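07/07/2023

The summer mat is on the bed. I put it off every year until the first night I can't sleep, and this year that came early.

I bought it in Finbridge from Beverley Pirihi, who was clearing out her spare room before moving to Mudgway. It cost me 14 dollars with a cloth cover thrown in. The cover fell apart after two washes but the mat has been fine. It goes straight on top of the bedding, and I sleep on it with just a thin sheet over me. The slats leave lines on your arms if you lie still long enough. I don't mind that.

Before it goes on I wipe it down with a cloth wrung out in warm water and a little vinegar, then stand it by the window for a couple of hours. After that I go over the edges and the back with my hand to feel for anything lifting. Loose bits get a dot of hot glue. Esko Kemppainen told me wood glue would be better, and he may be right, but you have to clamp it and wait, and I don't own clamps that small.

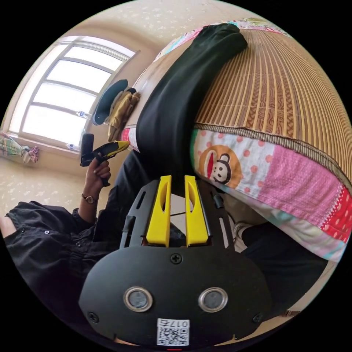 *Glue gun and the mat, bedroom, with the light coming in.*

If you try this, use less glue than you think. A big blob dries hard and you will find it with your hip at 2 in the morning. Let it cool completely and scrape off anything that stands up.

The patchwork quilt stays on underneath. I used to fold it away in March and get it out again in the fall, but the closet is full and it makes a decent pad. It's a busy thing, all dots and cartoon prints, and with the mat over it you only get the edges. I like it better that way.
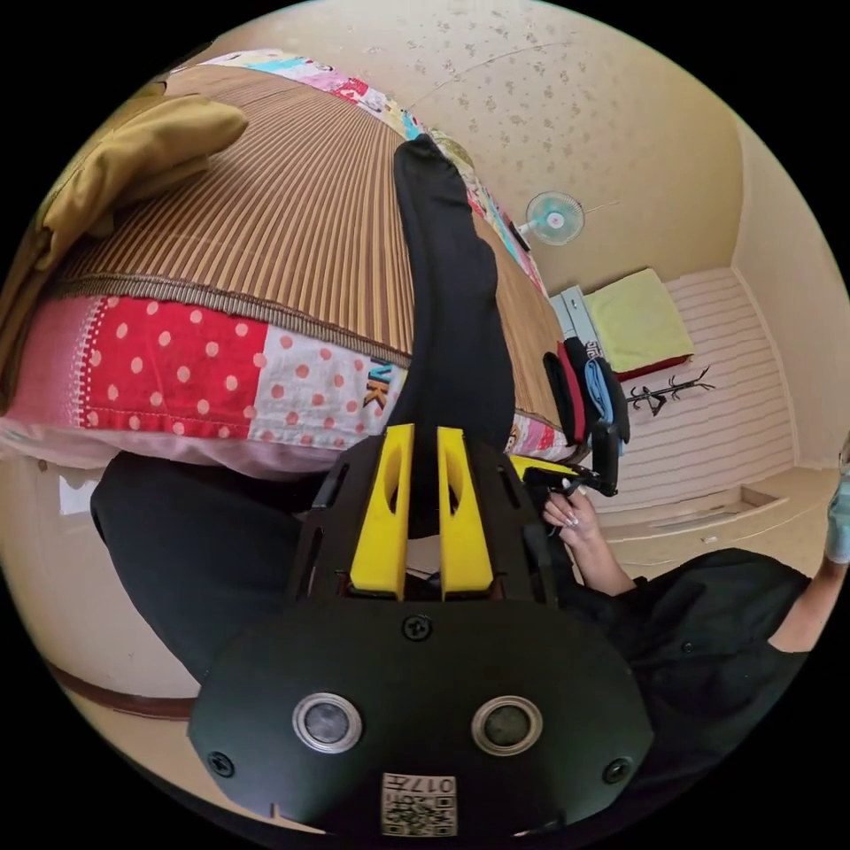 *Quilt under the mat, pink sheet under the quilt. Some clothes still to put away.*

The pillows are still a problem. I'd like something cooler than what I have, and Elli Kokkonen says there is a store in Fullden that sells buckwheat ones for 50 dollars. I'll go look when I'm next over there, but I'm not paying that without lying on one first.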